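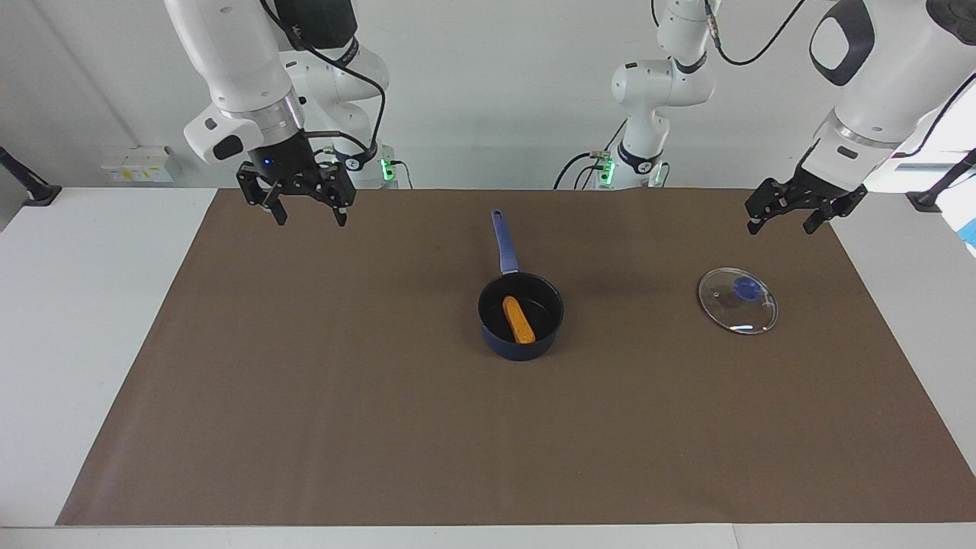

*Figure 4. Lid task: pan, food item and lid on the mat, both grippers open.*

## 4. Recording lid-task episodes

This section covers a normal recording session on the two-arm bench. It assumes you have finished the power-on checks in Section 3 and that both arms answer to the Claltasach controllers. If one arm lags behind your hand, go back and fix that first. The Varnach software will happily record a lagging arm and mark the episode as good.

### 4.1 Before the first episode

1. Lay the mat flat. Press down any corner that lifts.
2. Put the pan near the middle of the mat with the food item inside.
3. Set the lid flat on the mat, knob up, to the right of the pan.
4. Check that the cables at each wrist can follow the joint through a full turn without catching.
5. Open a new session in Varnach and type the task name exactly as it appears on the task sheet. The software treats "lid on pan" and "lid on the pan" as two tasks, and merging them later is a miserable afternoon.

**Note:** The Varnach quick-start card says object placement "does not matter." We don't agree. In our January set the lid sat in nearly the same spot for 76 episodes, and the trained policy reached for that spot whether the lid was there or not.

### 4.2 Recording

1. Bring both arms to the ready pose, grippers open and clear of the objects.
2. Press the left pedal. Wait for the tone before you move.
3. Grip the lid by the knob, lift, and carry it over the pan. Use the right-hand controller or the left, as the task sheet says.
4. Lower the lid until it sits on the rim. Open the gripper fully before backing away.
5. Return to the ready pose and press the pedal again.
6. Mark the episode Keep or Drop right away. Don't leave it for the end of the session.

A clean episode takes around 19 seconds. Slower ones are fine. Long pauses are a problem, as the policy learns to pause too.

**CAUTION:** Keep your hands off the mat while the arms are live. The pedal stops the recording. It does not stop the arms. Use the red button for that.

**CAUTION:** The lid is glass. If it chips, end the session and replace it.

### 4.3 Moving things between episodes

Shift the pan and the lid after every episode, and turn the pan handle to a new angle every few. Operators tend to believe they are placing things at random - they aren't. Use the placement cards, even if it feels silly.

Swap the pan out after 16 kept episodes if the task sheet lists a second one.

### 4.4 About the quality score

Varnach gives each episode a score from 0 to 100. Treat it as a hint at best. As far as we can tell it rewards smooth motion and pays no attention to whether the lid ended up on the pan. Viorica Spahić went through 33 episodes that scored above 90 and dropped five of them: the lid was resting on the handle, or had slid off as the gripper opened.

Failed grasps that you recover from should be kept and tagged *recovery*. The Clondmont training notes claim these help. We haven't seen clear proof either way, but they cost little to store, and they can be filtered out by tag.

### 4.5 Ending the session

1. Park both arms.
2. Export to the Vávra drive and wait for the file check to finish.
3. Play back three episodes from the exported copy, all camera views. The progress bar reaching the end tells you very little.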